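Playtest participants and one QA contractor: Thammasiri
Zestow Games, Test and Certification Group

Zestow is recruiting external playtesters for Thammasiri, a single-player puzzle adventure for PC, built on our in-house engine, Dreltent. The game is feature complete. The purpose of this round is to measure puzzle completion times, hint usage and save-file stability before content lock in December.

We are also filling one contract QA position, described further down.

Playtest sessions

Each participant attends one session of four hours at our office. Sessions start at 9:30 a.m. or 2 p.m. Participants play from a fixed save point assigned at check-in. Input, frame time and camera position are logged by the build. Voice is recorded only if you agree to it on the consent form. A short written survey follows.

Requirements for playtesters:

Age 18 or over, with photo ID.
Able to read English at normal subtitle speed.
No previous access to any Thammasiri build, including the closed demo.
Willing to sign a nondisclosure agreement before the session.
Normal or corrected vision. Colorblind participants are wanted for the Wednesday sessions, which test the alternate palette in chapters two and five.

We have 400 places. Payment is by bank transfer after the session. Travel costs are not covered. Participants who leave early for any reason other than a fault in the build are paid for full hours completed.

Contract QA tester (one position)

The contractor will report to Lamai Boonyarit, test lead, and work on regression of the save system and the controller remapping screen. The current regression suite has 800 cases, of which 17 still have to be run by hand on each candidate build. Part of the contract is to reduce that number using Flulten, our scripted input tool.

Duties:

Run the manual cases on every candidate build and file defects in the tracker with a save file, log and reproduction rate.
Write and maintain Flulten scripts. The script language is a small subset of Lua.
Verify fixes on minimum and recommended hardware.
Check subtitle timing against the final audio.

Required:

Two years of game QA or similar software testing.
Working knowledge of version control and one scripting language.
Clear written English.

Useful but not required:

Experience with save-game migration between versions.
A shipped adventure or puzzle title.
Familiarity with platform certification checklists.

The position is on site, full time, for six months. Extension depends on the patch schedule.

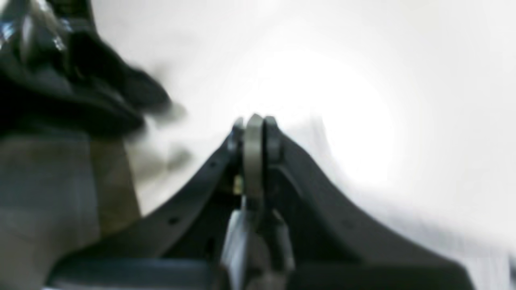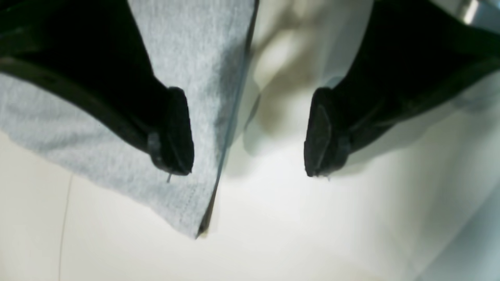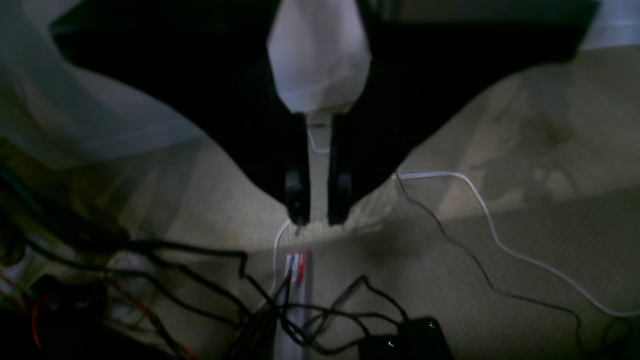 How to apply

Playtesters should fill in the registration form at the front desk or request it by mail from Iason Xenos, session coordinator. State which start time you prefer and list up to five games you have finished in the past year. Selection is by play history, so please do not list games you have only started. Confirmations go out one week before the session. If you can't attend, reply to the confirmation and the place will be passed to the next person on the list.

Applicants for the QA contract should send a resume and one sample defect report to Rajitha Gazi, staffing. Remove any confidential material from the report first. The sample should not exceed 2000 words. Shortlisted applicants will be given a 90-minute practical test on an older Dreltent build, followed by an interview with the test lead.

Current Zestow employees and members of their households may not register for the playtest. They may apply for the contract position through the internal process.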